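Tsuji Duvet Set, white with dark piping

From the Dilach bedroom collection

The Tsuji is our plain white duvet set for large beds. It contains one duvet cover and two pillowcases. The duvet cover is all white on both sides, and the pillowcases have a thin dark piping along the edge. Many customers ask us for a white set which does not look like a hospital, and the piping is our answer to this. It is a small thing, but together with a dark headboard it makes the bed look finished.

The fabric is 100% cotton in a percale weave. It feels crisp when it is new and becomes softer after the first washes. Please know that percale creases. If you wish for a bed which is always smooth, you should look at our Jamach set, which is sateen and falls more heavily. We like the creases and we do not iron our own sets at home, only the pillowcases when guests are coming. 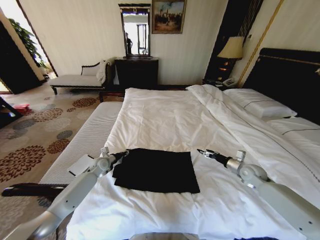 For making the bed we recommend to fold the top of the duvet back once, near the pillows. The folded part stays thick and round if the duvet inside is filled well to the corners. To help with this, the cover has 6 ties inside, one in each corner and one in the middle of each long side. Tie all of them before you close the buttons. It takes some minutes more, but the filling will not slide down to the feet in the night.

Dark clothes and white bedding can be a problem. Before you fold black laundry on the bed, shake it out at the window, and if the clothes are new, wash them separately first. A new black T-shirt can leave color on white cotton, especially when it is still damp.

Details

Duvet cover width: 235 cm
Material: 100% cotton percale
Closing: hidden buttons at the foot end
Inside ties: 6
Pillowcases: two, envelope closing, no buttons
Color: white, piping in black
Duvet and pillow fillings are not included

Care

Wash at 60 degrees with other white laundry. Turn the cover inside out and close the buttons, otherwise small socks will travel into it. Do not use softener, it makes the percale lose its crisp touch. You can use the dryer on medium, but take the set out a little damp and pull the edges straight by hand. The piping should not be bleached.

Delivery

Orders placed before noon leave our warehouse the same day, except on Saturday. The set comes folded in a cotton bag which you can keep for storage. Returns are accepted for 43 days if the set is unwashed.

Goes well with

Ukamow bedside lamp with pleated shade, cream
Jamach throw, dark gray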